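Get involved > Open days > Call for participants

October
By the Adura open day team

Adura is looking for people to take part in its autumn open day, when visitors can watch household robots being taught ordinary kitchen jobs and try guiding one themselves. We need two groups: paid day hosts, and members of the public who will come in for a one-hour session and tell us what they thought of it.

No technical background is needed for either. Last year most of the people who signed up had never been near a robot arm, and the feedback we used most came from them.

What the day involves

The doors open at 10am and the last group goes in at 4pm. Visitors arrive in small groups and are given a short safety talk at the front desk. They then move through to the practice rooms, where an operator from Jitaru runs the demonstration. The tasks are small ones: picking up a bowl, moving a dish from one table to another, putting a mug back where it came from. A single task can take several tries and we do not hide that from visitors.

After the demonstration each visitor can guide the arm by hand for up to ten minutes. This part is optional. The session ends with a written questionnaire and a chat with one of the hosts.

Day hosts

We want to take on a small number of hosts for the open day and for one training day beforehand. The fee is £238, which covers both days. Lunch is provided and travel within the city is paid back on receipt.

Hosts will:
- meet each group and check names against the booking list
- give the safety talk from a script
- keep visitors behind the floor line while the arm is moving
- put the objects back in place between groups
- hand out and collect the questionnaires

You should be comfortable talking to strangers and able to stand for long stretches. Experience in a shop, museum, school or café would be useful. Hosts must be 18 or over. You will not be asked to explain how the software works — the operator deals with those questions.

Session participants

We have 166 places for the public sessions. Each participant receives a Climari shopping voucher once the questionnaire has been handed in. We are keen to hear from people who cook at home most days, people who find gripping or lifting difficult, and anyone who cares for a relative in their own home.

Participants must be 16 or over, and under-18s need to bring an adult. The building has step-free access and an accessible toilet. Tell us when you apply if you need a seat during the demonstration, large-print forms or a quieter group.

The rooms

The practice rooms are set out like parts of a real home and they are kept full. Tables have things on them and things stored under them, and there are cables and table legs for the arm to work around.
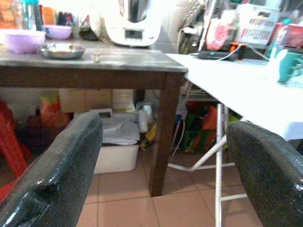

Photo: Adura / Rovimia wrist camera

Visitors can follow this view on a screen by the door while the arm is working. The camera sits close to the gripper, so both fingers stay in sight and the table and floor show between them. Hosts will be shown the screen on the training day, along with the stop button and how to use it.

Recording

Sessions are recorded for training the robots. The camera may pick up your hands and voice, and you will be asked to sign a consent form on arrival. You can still watch the demonstration if you would like to be left out of the recordings — just tell the host before your group goes in. Last year's open day added around 2195 short recordings to the project.

How to apply

Fill in the form at the front desk or ask for one by post, marking it "Host" or "Session". Hosts should add a few lines about any work they have done with the public. Session places are given out in the order forms arrive, and we keep a waiting list once they are gone.

Host applications close at 5pm on the last working day of October. Interviews are short and can be done by phone. Please quote reference 608 on all forms and letters.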